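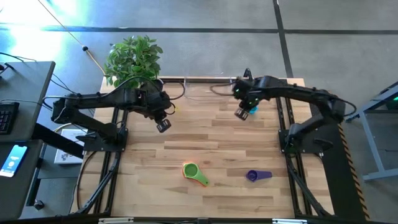 Planner update: two arms, one clock

The 14 Jan 2019 build of Vevholm changes how the bimanual planner handles time. Until now each arm got its own trajectory, and a supervisor paused one of them whenever the swept volumes overlapped. That was safe and slow. On the measuring-cup task the right arm spent long stretches parked while the left one finished its approach.

The new version plans both arms as a single 12-joint problem with a shared time parameter. Collision checks run on the pair at each waypoint, and the supervisor only steps in if the tracking error goes past 5 mm. Planning takes longer — over 48 ms on the bench machine — but the pauses are mostly gone.

Perception changes are smaller. Roswitha Hinrichs rewrote the handle estimator, which used to fit one axis to the whole utensil and got the direction wrong on short, flat handles. It now segments the bowl first and fits the handle to what remains. Clear acrylic is still a problem for the depth pipeline, so panels go into the world model by hand as fixed boxes. Please check the box pose after anyone moves a panel.

Known issues: the Sasbridge log viewer shows the two arms 4 samples apart when a recording starts during a move. The data on disk is correct. Old configs load, but the per-arm speed limits are ignored with a warning. Move them to the shared block before the next run.

Gripper force control is unchanged in this build. The branch is still waiting on review.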